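Cellby Home Forum > Bedrooms > Furniture and storage

Round nightstand with a drawer: what do you keep in it, and does yours slide right?

despina_f
Original poster

We replaced the square nightstand on my side of the bed with a round one in May. Wood-grain top, one drawer, dark metal legs. It is the Hodoroagă table from the Clestlow store, if anyone has the same one. I like it more than the old one, mostly because I stopped hitting my hip on the corner at night.

Two questions. First, the drawer. It does not go all the way in unless I lift the front a little and push. It has been like that from the start and I put up with it, but my husband slams it and I think he is going to break something.

Second, small things. The old nightstand had two drawers and a shelf, and this one has a single drawer with a curved table around it, so I have to be pickier. The remotes go in the drawer. I can't decide about the round thing below. It has no obvious home. On top it takes up space next to the lamp, and in the drawer it ends up at the back.

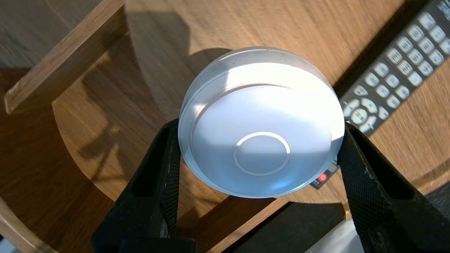
The round one, pale silver, smooth and matte.

How do other people set theirs up?

nelu_v

Lifting the front to close it usually means one slide sits lower than the other. Take everything out, pull the drawer to the end, and look at the screws on both sides. If one slide has dropped you will see the screws sitting at the bottom of their holes. Loosen, push the slide up, tighten. Ten minutes.

As for the round thing, put it on top. If you use it every day it should be where your hand lands.

lsurdu

Before touching any screws, check that the table is standing level. These have three legs and a cross brace underneath, and if the floor has a dip the whole body twists a bit. A twisted body pinches the drawer. I had a table from Likton that did this and I took the slides off twice before I put a level on the top.

nelu_v

Three legs can't rock. That is the point of three legs.

lsurdu

I didn't say rock. I said lean. It can stand solid and still be out of level, and then the drawer wants to run to one side.

nelu_v

It would have to lean a lot for that. On a drawer this small I would look at the slide first.

domnica.a

I have the same table, or one very close to it. Mine closes fine, but I only keep light things in it: tissues, hand cream, one book. Until last winter I had a big jar of coins in there and it started to drag. When I took the jar out it went back to normal.

Despina, what else is in yours? If it is only the remotes it can't be weight.

despina_f

Only the remotes right now. I emptied it to see if that helped and then put those two back, so there is nothing heavy. One is for the TV and one is for the box. Same drag with them or without them.

The drawer is out part way and the slide is on the side. I don't know what I should be looking at. The rollers seem to be there.
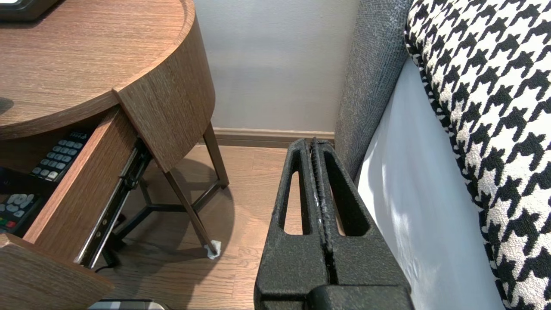 Re: slide type and what to check

nelu_v

OK, side-mounted metal slide, black and silver. That is a common type and easy to get.

Do it in this order:

1. Open the drawer as far as it goes and wipe the rails with a dry cloth. Look for sawdust left over from the factory.

2. Open and close it slowly with one hand in the middle of the front. Listen for the spot where it catches.

3. If it catches in the same spot every time, something is bent or a screw head is sticking out there. Run a finger along the rail with the drawer open.

4. If it catches only at the end, the slide is too low on one side. Go back to what I wrote about the screws.

Don't spray oil on it. It collects dust.

valentin_roman

I would spray it. A dry silicone spray, not oil. I have done this on every drawer in the house and none of them collect anything. One can has lasted me 6 years.

nelu_v

Silicone is fine. I meant the stuff in the blue can that people put on door hinges.

domnica.a

Can I go back to the storage question? I think the remotes are wrong in the drawer. They get used every evening. I would put them on top in a small tray, and the drawer is for things you need once a week.

despina_f

We tried a tray. With the lamp, a glass of water and the tray there was no room for a book. It is a round top, so the space near the rim is not much use for anything with corners.

valentin_roman

Agree with Despina on this. Long things don't suit a round top. The round thing does, so swap them. Remotes stay in the drawer, and that one lives next to the lamp.

lsurdu

How close is it to the bed? My other thought is that the drawer may be rubbing on bedding when it is open, and then it gets pushed a little sideways as you close it. Happened to my daughter with a thick comforter. She had 8 inches between the bed and the table and the comforter filled all of it.

despina_f

It is fairly close, but there is a gap, and you can see floor and baseboard through it. The drawer does not open toward the mattress either. I keep the gap so I can get the vacuum hose in there, and it is also where my phone ends up when it slides off the bed.

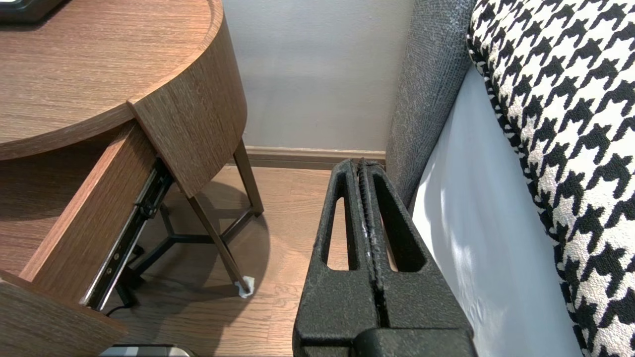
I could move the table over another hand's width, but then I can't reach the lamp lying down, so I would rather fix the drawer than move the table. There is also a cable on the floor under there that I want to run along the baseboard at some point. For now it stays where it is.

lsurdu

Fine, then it isn't the bedding. I still say put a level on it.

despina_f

Update, 2025-11-28. I did Nelu's list. Wiped the rails, got a bit of sawdust off the cloth. It caught only at the end, so I loosened the screws on the left slide, pushed it up and tightened them again. It closes with one finger now.

I also put a level on the top because Laurențiu would have asked. It is slightly off, toward the wall. I put a felt pad under one leg and it reads straight. I did that after the slide, so I can't say if it made any difference to the drawer.

lsurdu

You should have done it first and then we would know.

nelu_v

It was the slide.

domnica.a

Mine has started dragging again and there is no jar in it this time. Which screws did you loosen, the front ones or the ones at the back?

despina_f

Both, but the front one was the one that had dropped. You need a short screwdriver for the back. The long one hits the underside of the top.

valentin_roman

And where did the round thing end up?

despina_f

Next to the lamp. The remotes are still in the drawer. My husband wants them on top, so that may change.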